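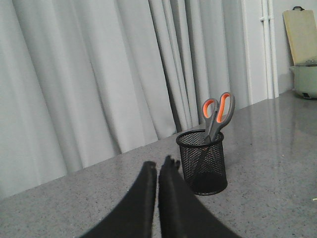
Scissors in the mesh cup, handles up.

From: the list member in Stilier
To: Home Desk and Paper list
Subject: Re: Which cup for what? (was: pens on the kitchen counter)
Sent: Friday, 7:40 in the evening

Hello all,

I have read this list for a long time but I write seldom, so please forgive me if my English is a bit stiff. The question from last week stayed in my head, and I want to answer it properly. I quote the part I am answering:

> We have moved our "desk" to the end of the kitchen counter since the
> small room is now a bedroom. I want to keep the pens, the scissors, the
> tape and the letter opener there, but in one week it looks like a junk
> drawer without the drawer. I have one big ceramic jar and everything is
> in it. The scissors always come out with two pens hanging on them. My
> husband says to buy a desk organizer with compartments. I looked at the
> one from Sedetti and it is nice but it takes as much space as a toaster.
>
> So, two questions. Do you keep scissors and pens together or separate?
> And does anybody still use the simple mesh cups? I remember them from
> offices and I always thought they were ugly, but maybe I was wrong.
>
> Also, how do you store the spare pens? We got a full box from my old
> job and I do not want to throw them away.

First question first. I keep them separate, and I would not go back. For years I also had one jar for everything, and my problem was the same as yours. A pair of scissors has wide handles and they take all the room at the top, even if the blades need almost no room at the bottom. So the pens are pushed to the side and they cross each other. When you pull one thing, you pull three. With the scissors alone in a cup, I can take them with one hand while the other hand holds the parcel. I put them with the blades down, always, and I taught this to my children before I taught them to cut.

Second question. Yes, I use the mesh cups, the plain black ones, round, with a solid band at the top. I bought mine from Clegg when the stationery shop here in Stilier was closing, and I paid very little. I also thought they were ugly. In an office with a gray carpet and a plastic plant, maybe they are. But at home, on a stone counter, I find them quite good looking. They are quiet. My ceramic jar had a painted lemon on it and I was tired of that lemon after one winter.

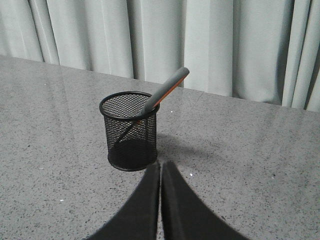
The cup again, with only one gray pen in it.

The practical side is also good. Through the mesh you can see what has fallen to the bottom. In my ceramic jar I once found a door key that we had already paid to replace. Dust goes through the holes and does not stay in the cup, or it stays under it, and you lift the cup and wipe. For cleaning I hold it under warm water and use an old toothbrush around the rim, then I dry it very well with a towel. If you leave it wet it can get rust at the bottom, and rust makes a ring on a light stone that is difficult to remove. I know this from my sister's kitchen. One of my cups has small round felt pieces glued under it, the type for chair legs, and it makes less noise when I put it down.

There are two weak points and I want to be fair. The first is very thin things. A fine needle, or the refill of a ballpoint, can go partly into the mesh and stick there. I keep those in a tin. The second is weight. A mesh cup is light, and if you fill it only on one side with tall heavy markers, it can fall when somebody closes a cabinet strongly. Put a flat stone in the bottom, or do not use the tall markers.

About the organizer with compartments, I do not want to argue with your husband, but I had one too (a Flolow, with a little drawer for paper clips). My experience is that every compartment becomes full, because it is there. After some months I had rubber bands from vegetables, dead batteries, and a part of a curtain rail that nobody could explain but everybody was afraid to throw away. A cup has one hole. It is easier to be strict with one hole.

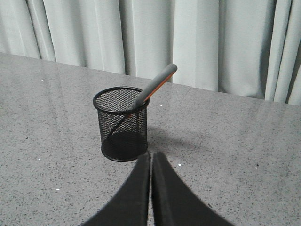 Now the spare pens, where I have my own method. My rule is that the cup on the counter holds what we use this week, and all the rest lives in another place. One pen in daily use is really enough for the shopping list and the school papers. Some people tell me a cup with a single pen looks sad or unfinished, but I like how the gray one leans across and rests on the rim, with the long end up in the air and its thin orange stripe, so that my hand finds it without looking. If there were nine pens in there, they would stand straight and close together, and I would take the wrong one. When the pen is empty, I go to the box and bring the next one.

The box itself is a shoe box in the hall closet. I lay the pens flat, in bundles, with a paper strip around each bundle and the color written on it. Please do not use rubber bands for a long storage, they become sticky in the heat and then you have a sticky pen forever. Before you put your office pens away, sit down one evening with a piece of scrap paper and try every one. Draw a small circle, and if it does not write after 3 circles, it goes out. I did this in April and the result was a bit shameful, more than half of the pens were dead and I had moved them through two apartments.

What remains and is too much, you can offer to a school. Ours was happy, but call first - they did not want the ones with advertising of the bank.

One more small thing, for the place of the cup. I would not put it near the stove or the sink, and not at the front edge where a sleeve can catch it. Mine goes toward the back of the counter, but with enough space behind that I can wipe there too.

I would like to know how the others do with the tape. I have no good solution. The dispenser is heavy and takes space, and the loose roll hides itself every time. At the moment I hang it on a hook inside the cabinet door, and there it collects flour.

And if somebody still has a Clegg mesh tray for letters, the flat one with two levels, and does not need it, please write to me off the list. I pay the postage.

Kind greetings from Stilier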